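Equipment Review: The Ploltier Tabletop Demonstration Kit

Reviewed by Kanyarat Jitpraphai, Sitthichai Applied Learning Laboratory

The Ploltier kit is sold to teaching and research groups that wish to gather manipulation examples without designing their own task set. It consists of a folding cardboard tray, a selection of imitation produce, a booklet of task cards, and a license for the Pavunen recording software. Arms, cameras, and a table are the responsibility of the purchaser. Our laboratory evaluated the kit during March on an existing Trossen setup, with the aim of deciding whether it should replace the assortment of household objects used in earlier courses.

Setup required 14 minutes, most of it spent on calibration. The tray is assembled by hand and needs no adhesive. The task cards specify a starting arrangement for each exercise, and operators are asked to vary the position of every item between episodes. This requirement is well considered. Earlier collections at our laboratory suffered from objects being returned to the same spot each time, and the policies trained on them performed poorly once the layout changed.

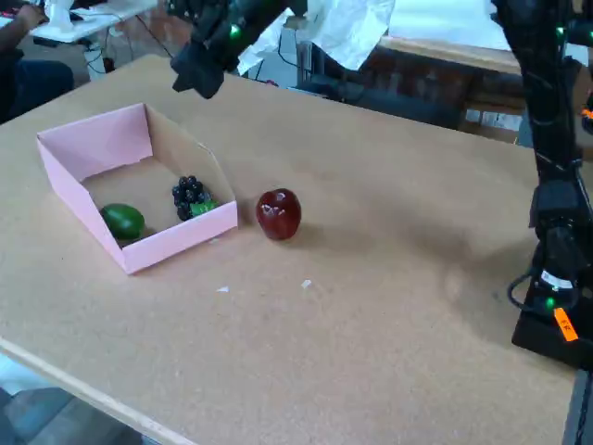 The booklet groups its cards into three levels. The first asks for a single item to be moved into the tray, the second for several items in a fixed order, and the third for items to be taken out again and placed elsewhere. New operators were generally comfortable with the first level within one session. The third level demanded considerably more practice, and we recommend that supervisors discard each operator's early attempts at it.

Over the evaluation period our operators recorded 185 episodes, of which 57 were rejected on review. The most frequent cause was hesitation: an operator would approach an item, stop, and correct the angle several times before closing the fingers. Such episodes may be kept if the purpose is to teach recovery, but the Pavunen software offers no convenient way to label them. A reviewer can mark an episode only as accepted or rejected, and we regard this as the principal weakness of the package.

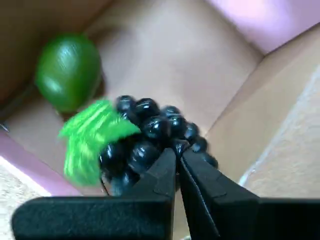

Playback, by contrast, is very good. Views from the wrist and from the fixed cameras are aligned on a common timeline, and a reviewer can step through a grasp at reduced speed. Export to the laboratory's training format was completed without error after a minor change to the joint naming file. The manual covers this change in a single line on its last page and should give it more prominence. 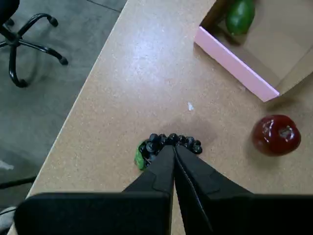

The choice of objects deserves separate comment. A useful set should call for different grasps, and this one does so with very few pieces. The grapes are the most instructive: the bunch is small, spreads sideways under load, and nearly disappears beneath the fingertips when viewed from behind the gripper, so the operator must judge the approach before the view is lost. A round, glossy apple presents the opposite difficulty, being easy to see and easy to push away. We would have welcomed at least one soft item, as every piece supplied to us was rigid or nearly so.

Durability was acceptable for the price. The tray walls softened at the corners where the gripper had struck them, and a replacement will be needed each term if the kit is in daily use. Merketti, the distributor, sells trays individually but does not stock single pieces of produce. 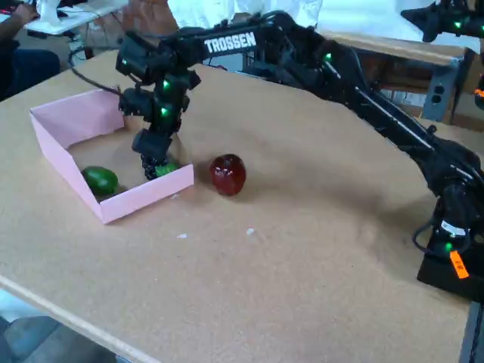

Supervisors should also consider lighting. Our sessions were held at fixed hours, and the resulting recordings are more uniform than we would wish. The booklet does not address the matter. A short section on varying illumination and background would be of more practical value than the present chapter on file storage.

The kit is recommended for introductory courses and for small groups beginning a first collection. Laboratories with an established review procedure may prefer to purchase the task cards alone and continue with their own software.

Rating: 3 out of 5

Reader Comments (3)

m_oduya: Does the export handle two arms in the same episode, or are they written as separate files?

K. Jitpraphai: They are written to one file. The evaluation exercises used a single arm, so I cannot comment on longer bimanual recordings.

benchtop_rl: We had the same trouble with accept/reject. We keep a spreadsheet next to it with a column for retries. Clumsy, but it works.

Related Reviews
Choosing a Wrist Camera for Small Arms
Pavunen Recording Software: First Impressions
Table Surfaces and Glare in Teleoperation
Writing Task Cards for Student Operators

Contact the Reviews Desk | © Sitthichai Applied Learning Laboratory | Back to top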